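Section 4. Setting up the cloth segmenter in Hirnside

Before you start, you'll need Hirnside installed and the Flurnside camera driver running. If the driver light in the status bar is gray, go back and fix that first (I've skipped this more than once and lost a morning to it).

1. Open the Perception tab and load the Claldale cloth profile.

2. Set Frame stride to 2. Lower works too, but my laptop fans go wild.

3. Set Mask history to 16. This is how many past masks the tracker keeps around when a fold hides an edge.

4. Turn on Finger mask and click both fingertips in the preview. Press Save.

5. Hit Run and watch the overlay for a bit before you record anything!

Note: Changing the profile wipes your finger mask. Yes, every time. Redo step 4.

Caution: Don't let the planner send live grasps while the overlay is still flickering. Keep Iturra in dry-run mode until the labels settle.

Now, the Split threshold, my least favorite slider. It decides when two touching pieces of fabric get separate labels, and I start it at 4 and creep upward. Color won't help much when you've got bright white cloth bunched up against fuzzy cream fabric, so I lean on the texture weight for pairs like that and check the overlay along the line where they overlap. If the label bleeds across, nudge the slider one notch and run it again.
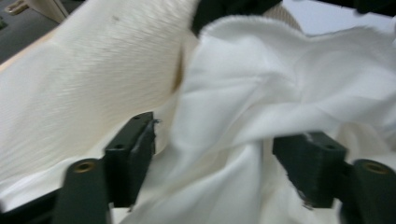
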